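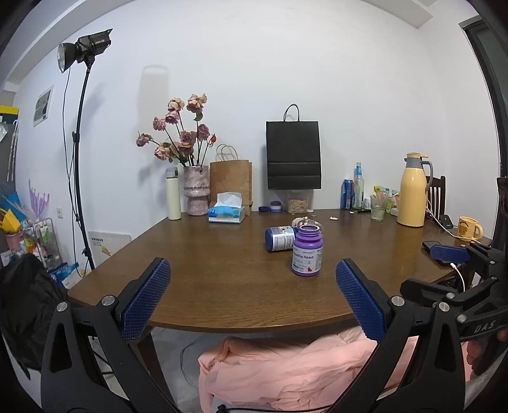

A gripper budget is the sum you set aside for hand-held grippers and everything they drag along with them: the tools themselves, the finger pads, the spares, the cables, the lights, the table, the things on the table and the hours of the people holding the handles. I've been keeping this entry going for the Rekport equipment guide since I was handed my first purchase form, and I still think most people start at the wrong end, with the price of the tool. Look at how much else there is around a pair of black jaws with blue textured pads – a light on a tall stand, white cables, a purple supplement bottle with no lid, a mug with a bear's face on it. Somebody has to find room for all of that in a plan, and usually it gets filed under "misc" and forgotten until the card gets declined.

Scope of the term

In the narrow sense, the budget covers the grippers and the parts that wear out on them. In the wide sense (the one I use, and the one Iveta Hudec taught me when we were both at Oyelaran) it covers the whole station, down to the tablecloth if there is one. The narrow version looks lovely in a meeting. The wide version is the one your finance person will eventually make you write anyway, so you may as well write it first and get the wincing over with.

Some shops, Trotley among them, keep a third version just for rental. I don't have much experience with that and would rather leave the section to someone who does!

The tool itself

Hand-held grippers come as singles or pairs, and a plan should say which on the first line. I've seen a perfectly good request bounce back for weeks over this. If your people will be working with both hands, price pairs. If you're going to have a second person at the same table, price that too, and measure the table before you do, because elbows are real and they take up more space than jaws.

Jaws with open linkages (the kind with cutouts in the arms and visible pivot pins) are easy to wipe down and easy to inspect. Ask the seller whether the pins are sold separately. Ask whether left and right arms are the same part. At Rusthorpe we found out they weren't after the box had arrived, which meant a drawer full of left arms that is still there, and you're welcome to them.

Finger pads and other wear parts

Pads deserve their own line. We plan on nine spare sets per station per season and have never finished with a full bag. What eats them depends on what you handle. Paper bags and tissue packs are gentle. Bottle threads, can rims and anything with a crimped edge are harder on the surface, and glass is mostly hard on your nerves.

Buy all your pads in one color if you can. I know this sounds fussy, but mixed pads make it a pain to tell which batch you're looking at later, and then you're writing on them with a marker, and then the marker comes off on a drinking glass. Ask me how I know.

Tabletop objects

This is the line that gets laughed at and it's also the line that runs over. Household clutter is cheap one piece at a time – a jar, a jug, a vase of dried-looking flowers, a snack bag – and it adds up faster than you'd think when you want variety. We set a cap of $20 for any single object and then argue about the exceptions.

A mix of shapes is worth paying for. I like to have bottles that can stand and bottles that can lie on their sides, handles of different sizes, at least one bag that crumples, and something clear, since clear things are where half of the complaints come from. Loose lids count as objects too. Write them down. Food should be bought late and in small amounts, and it needs a place to go at the end of the day.

Sointu Kettunen started bringing things from home to save money and I'd gently discourage this. She did it with the best intentions and then a casserole dish she was fond of got written up as company property.

Lighting, power and furniture

Lights go in the plan as stand plus head plus cord, and the cord is the part people forget. Figure out where the wall outlets are before you decide where the table goes. Charging cables should be listed by length. A short one that just barely reaches will be tugged all day long, and you'll be buying its replacement out of the pad money.

For the table, secondhand is fine! A dark wood top is a nice thing to own, but it does make dark objects harder to pick out, so if you're buying on purpose and most of your items are black or navy, think about something paler, or get a cloth.

A worked total

Our last full station at Rusthorpe came in at $3,000 before wages. The grippers took the biggest share, then the lights, then (to my continuing shame) the tabletop objects. We'd allowed seven working days for delivery and setup and used all of them, the last one being a Saturday, with Tatiana Kopecký and me taping down cords and eating the snack packs we were supposed to be saving.

If I were doing it again I'd order the wear parts with the tool, on the same form, and hold the object money back until the table was standing where it was going to stand. Half of what we bought in advance was too tall for the shelf.

See also: Spares drawer; Cord lengths; Wages (station work)

Entry by Boris Krajčí. Last updated in June.

Comments

Isla Nepia: Could you add storage? We bought everything on your list and then had nowhere to put it overnight. Ended up with bags along the wall.

Boris Krajčí: Yes, fair. A rack and some big lidded tubs. I'll write it up.

Tatiana Kopecký: The snack packs were your idea.

Iveta Hudec: I'd go higher than nine sets of pads if they're doing cans all day. Also the Oyelaran form has a separate box for lights now, it's on the back page.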